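Gripper drops the box lid halfway through the lift

Sigita Sepp
14 October 2023

Hello everyone, and sorry in advance for the length of this. We're working on a task with a plain cardboard box that has a lid sitting flush on top. The job is to take hold of the lid at both sides, raise it and set it down next to the box. By hand, with the gripper tools, it goes beautifully. On the arm, the fingers close, the lid comes up a little way, and then one side slips and the whole thing drops back crooked. Out of 109 runs it did this 30 times! I've wiped the finger pads and slowed the lift, and I even swapped in a new box. Has anyone else had this?

Kumiko Kawaguchi

Oh, I feel for you — we lost most of April to something very similar on our Dedach arm. In our case the fingers were closing a touch too low, so they pinched the box wall as well as the lid, and the lid pulled free once the box got heavy. Try raising the grasp by 6 mm and watch one run from the side. Please also check that the arm stops when the grip is lost. Ours carried on as if it still had the lid and came down hard on the table, and I wouldn't want anyone's hand near that. Keep the stop button within reach while you test, and let me know how you get on, I'd love to hear.

kamata_fan

had this too, turned the force up to 60 percent and it went away. squashed a few lids though
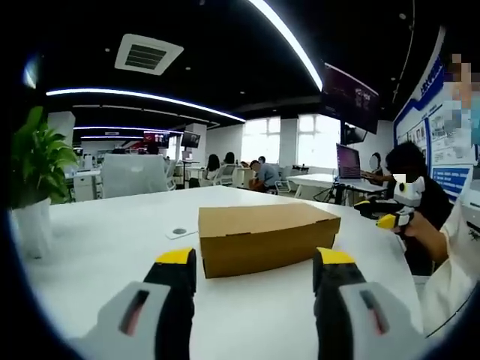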